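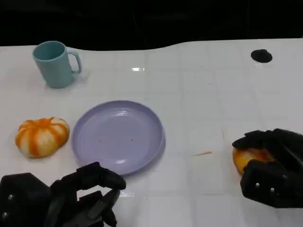 Ghazal Safavi wanted it understood, before I'd even found somewhere to put my coat, that a hand is a much bigger headache than an arm. Arms are old news, she told me. You can buy a good arm and have it moving by lunch. Fingers will eat up your whole year.

I'd driven over to Vustbridge for the February open day at Erraji, expecting a lot of posters and maybe a cookie. I got the cookie! I also got the better part of an afternoon beside the demonstration table, with Safavi talking to me out of one side of her mouth and answering schoolkids out of the other. She'd been on her feet since 9 and it didn't show.

The set-up is called Tollov, and it's been in the works long enough that she laughs when you ask about the original schedule. The job for the day was tableware and snacks, more or less: put this on that, move it off again, leave the mug alone. Small stuff. I said it looked like something my nephew does when he's supposed to be eating.

"That's fair," she said. "But your nephew has had practice. He's been grabbing things since he was a baby, all day long, and nobody had to write it down for him."

I asked why they'd picked a plate.

"People hate the plate. Visitors, I mean. They'd like to see us do something heroic. But a plate has that rim, and the rim is low, and if your fingertips come in a tiny bit too low you shove the thing across the table. Come in too high and you're grabbing air. I could watch plates all day. I have watched plates all day."

She keeps a log of the practice runs, and the one from the week before was sitting open on a laptop, so naturally I read it over her shoulder. Out of 80 tries at one particular move, 62 were marked good. I told her that sounded decent. She made a face like I'd complimented her on a parking ticket.

"Would you eat somewhere that dropped your lunch that often?"

Well, no. I wouldn't. (I have, though, in college.)

The person who runs the hands on demo days is Svyatoslav Levchenko, and he's a lot quieter than Safavi, or at least he was with me. I asked him what he looks at during a run, the table or the screen. He had to think about it.

"The screen, mostly. If I look at the table I start rooting for it. I lean. My shoulder goes up." He showed me the shoulder. "On the screen I can see what the hand camera sees and I stay calm."

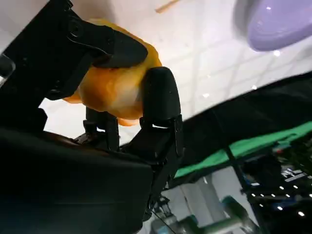
I hadn't given any thought to where a hand would do its looking from, and it turned into my favorite part of the visit. We're all used to watching our hands from up top. Levchenko talked me through the view from down at the wrist, and it's a different planet: black fingers filling up half of everything, the orange-yellow fruit-looking lump squeezed in between them, and behind it the ceiling tipped over at an angle like you'd fallen off a chair. I got a little seasick and said so. He said it took him a couple of weeks before tilted ceilings stopped bothering him, and that he now gets the opposite feeling in elevators.

"The camera up on the head knows where the plate is," he said. "The one at the wrist knows if you've got hold of anything. You need them both, and they don't always agree."

So who wins?

"Depends who wrote the code that week," said Safavi, who I'd thought was busy with somebody else.

There was a good crowd by 2 o'clock and the questions were better than mine. A girl in a soccer jacket wanted to know if it could feel. Safavi didn't brush her off, she crouched right down and said it can tell how hard it's pushing, some of the time, in some of the fingers, and that whether you'd call that feeling was a thing she and Levchenko had argued about over a lot of bad coffee. The girl said it didn't count as feeling if it couldn't be tickled. I'd put that on a T-shirt.

Rohani Pelupessy, who had come over on the Dumlow bus and stayed longer than I did, was more skeptical. "My mother had a stroke and couldn't hold a cup for a year," she told me while we waited for the next run to start. "I came to see if this is anywhere near being useful to someone like her. I think it's further off than the flyer makes out." She wasn't cross about it. She took her question straight to Safavi, too, and I listened in, as you do.

"It's further off," Safavi agreed. "I didn't write the flyer. What you saw today is a table we know very well, with things on it we know very well. Your mother's kitchen is somebody else's kitchen as far as this is concerned. I'd be lying if I gave you a year."

Pelupessy seemed to like that answer more than she'd have liked a date. They talked for a good while about cups with handles and cups without, and I wish I'd had the recorder on, but I was holding two cookies by then.
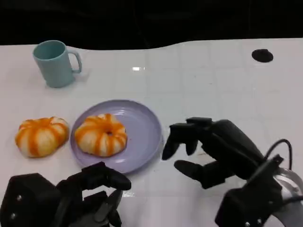

The right hand near the plate, Tollov table, Vustbridge open day.

Later, when it had thinned out, I asked Safavi what a bad day looks like.

"A bad day is when nothing's wrong," she said. "Every part checks out, you run it, and the fingers close a finger's width over from where you wanted them. Then you go home and it's in your head while you're brushing your teeth."

And a good one?

"Svyat doesn't lean."

I also asked about the speed, since I'd overheard a few people grumbling that it was like watching paint dry. She said they could run it quicker and had decided against it for visitors. When it's slow you can see it line up, she said, you can see the fingers start to come around, and you've got time to guess what it's going to try. She likes hearing people guess. A dad near me had been doing a whole golf commentary under his breath ("and he's going in with the thumb...") and she'd caught every word of it.

What I hadn't expected was how much of the work is tidying. Between runs Levchenko reaches over and puts things back, wipes a fingerprint off, nudges the mug a hair and nudges it back. I asked if the robot couldn't reset its own table and the two of them looked at each other.

"We tried," said Levchenko.

"We're not discussing that," said Safavi.

They're doing another open afternoon once the evenings get lighter, same building, and she'd like to have a drawer in it by then. Opening it, putting something inside, shutting it again. She's been told drawers are worse than plates. Parking is around the back on the Dumlow side, and go early if you want to stand anywhere near the table.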